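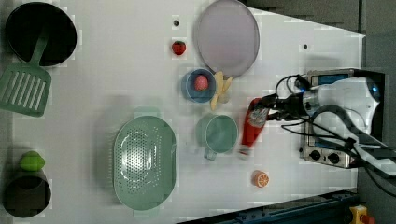 When does the toy library reopen?
The toy library on Brendis Road reopens on May 8, 2026, at 10 am, and the old opening hours stay the same.

We have been closed since the end of March while the floor was replaced and the shelves at the back were moved to the side wall. The work took longer than planned. Loans that fell due during the closure have been extended to the end of the month and no late fees will be charged on them. If you had a reminder by email in that time, please ignore it. The system sends them out by itself and we could not switch it off.

Membership
The yearly fee goes up by £2 per family. This is the first rise in 4 years and pays for part of the insurance, which has gone up a good deal more than that. Families who renewed before the closure pay nothing extra until their next renewal. Childminders and playgroups stay on the group rate. Cards with the old green logo are still valid.

Loans
Members lent and borrowed 3,856 items last year, counting puzzles and board games. Play food, pans and tea sets went out more often than anything else, followed by the wooden train track. To keep things fair, each family may now have one large set at a time, along with the usual three smaller items. Large sets are marked with a yellow sticker on the box. The loan period is still three weeks, and you can renew once by phone or at the desk unless somebody else has asked for the item.

Returns
Please check the list inside the lid before you bring a set back. Small parts go missing most often from the kitchen and shop boxes, and a missing cup or coin means the whole box comes off the shelf until we find a match. Tell us at the desk if something is lost. There is a charge only for whole toys and for anything with a battery.

Toys should come back clean. Hard plastic can be washed in warm water with a little washing-up liquid and left to dry overnight with the box open. Wooden toys only need wiping with a damp cloth. Do not put them in the dishwasher, as the paint lifts and the joints come apart. Dressing-up clothes can go through a cool wash but should not be tumble dried.

New on the shelves
We spent part of the spring grant on roughly 80 new items, mostly for children under five. They include two Kevudari marble runs, a set of Urik floor blocks and several picture lotto games. The Beneš puppet theatre has been repaired and can be booked for birthday parties again. Bookings are for one weekend and need a deposit, returned when the curtains and all the puppets are back.

Donations can be left at the desk during opening hours. We cannot take soft toys, car seats or anything without a safety mark.

Liesbeth Timmermans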